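A Small Drinks Table: Recipes, Layout and Pouring Order
Final report for the Food and Hospitality Project, Antoniuk College
Module 1626
Handed in 27th March

Why I picked drinks

I have always liked the part of a party where somebody is fussing over the drinks, and I suppose that is where this project came from. My aunt's summer get-togethers in July had a big jug of something yellow and a big jug of something red, and all of us kids would mix the two until we had a cup of brown. It tasted fine! But it looked terrible, and I remember wondering even then whether you could put the same things in the same cup in a different order and end up with something pretty.

So when the project list went up and "beverage service" was on it, I put my name down right away. The task was to plan a small cold drinks table with no alcohol, work out a short menu, decide where everything on the table should stand, and write up what I learned. This report covers all of that, along with a fair amount of wandering off the subject, for which I hope the reader will be patient.

The menu

I started with far too many drinks. My first list ran onto the back of the page and had things like cucumber water on it, which I don't even enjoy. After talking it over with my project group I cut it down to two bases and let the syrups do the rest. The yellow base is an orange and lemon mix, fairly sharp. The red base is made with raspberry and a little hibiscus tea, and it comes out a deep pink that I am very fond of.

From those two I made up a little menu:

Monel – yellow base with a splash of orange concentrate, served plain in a small cup.
Drornen – red base with a spoonful of syrup underneath, stirred or left alone as the guest likes.
Grernia – yellow base with red floated over the top, to be drunk quickly before it all turns the same color.

The names came out of a long and silly evening and I won't try to defend them. I did find that people would rather ask for a Drornen than for "the red one," so they stayed.

Quantities

Each cup gets 90 ml of base and up to 40 ml of whatever goes in with it. I went back and forth on this. A fuller cup looks more generous, but the cups I had were small, and once you put a spoon in a full small cup you are mopping the table. Leaving some space at the top also means the person drinking it can give it a swirl. For tastings I went lower still and just put in enough for a good mouthful or two.

I measured with a kitchen jug at first and then learned to judge it by eye against the side of the cup. Clear cups are a huge help there, and I would never go back to paper ones for this kind of work.

Pouring

Pouring sounds like the easy part. I thought so too. Bottles with a narrow neck gurgle when they are tipped too far, and then you get nothing, nothing, and a great big glug all at once. What worked best for me was to bring the bottle down close to the cup and tip it slowly, keeping the mouth of it just above the rim.
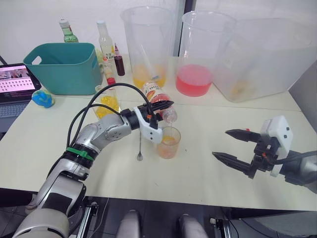
Then there is the question of what goes in first. Syrup is heavier than juice, so if it goes in first it sits on the bottom and stays there, and you get that nice dark foot to the drink. If it goes in last it sinks through the rest and leaves streaks on the way down. Both are lovely in their own way. I wrote "syrup first" on my menu card in the end and then broke my own rule several times, mostly when I was showing off.

For the Grernia I tried pouring the red over the back of a spoon, which is a trick I got from a library book. It takes a steady hand and a slow pour. My first ones were simply pink all the way through. After a good deal of practice (and a good deal of drinking up the mistakes) I could get a soft band of color between the two, more like a sunset than a stripe, and I decided I liked that better anyway.

Where things stand

I had not expected to care so much about layout, and it ended up being my favorite part. The big pitchers go at the back. They are tall and heavy when full, and nobody should be reaching over a small cup with one of them. The bottles stand together off to one side, near the teal basket, and the middle of the table is kept for the cup being worked on.

A few notes from trying it different ways:

The long sticks stay in the pitchers they belong to. I used one stick for both at first and the yellow base slowly went peach.

The short metal spoon lives up front, close to the cup. If it is put away after every drink you spend half your time looking for it.

The basket holds anything that isn't needed right that minute. It has a cut-out handle at the end, so the whole thing can be picked up and moved when you want to wipe down.

Small, light cups slide. You need to keep hold of one low down while anything is being done at the top of it, or it goes skating off across the table.
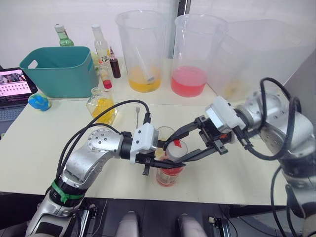
On stirring, I would say less is more. A few slow turns are plenty for a drink this size, and going round and round like you are beating eggs only knocks the fizz out, if there is any, and puts froth around the rim. For the red drinks I got into the habit of lifting the spoon a little as I turned it, to bring the syrup up from the bottom. The orange ones hardly needed it.

I also tried a glass in place of the plastic cup for some of the tastings. Glass is heavier and stays put, and I think the drink looks more like a treat in it. The drawback is plain enough, and I would keep glass for a calm table with grown-ups at it.

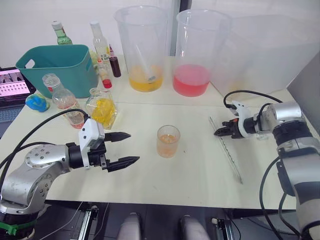 The cloudiness of the orange drink bothered me for longer than it should have. I strained the base through a sieve, then through a cloth, and it did come out clearer, but it lost a lot of its flavor as well and tasted thin beside the red. My tasters preferred the cloudy version. I went back to pouring it straight from the pitcher after giving it a good stir, so the pulp doesn't all settle at the bottom and land in the last person's cup.

What people thought

The Drornen was the clear favorite at the tasting, and I was a bit put out on behalf of the Grernia, which had taken me so much longer. Several people said the Monel was too sharp. I have added a little more sugar to the recipe, and I would like to try it with honey.

If I did the project again

I would make the bases the night before, for one thing, as the red tasted much rounder on the second day. I would label the pitchers. I would also find a spoon rest, even a saucer would do, and bring twice as many cloths. And I would like to try a green drink, with mint or maybe apple, to stand next to the other two at the back of the table.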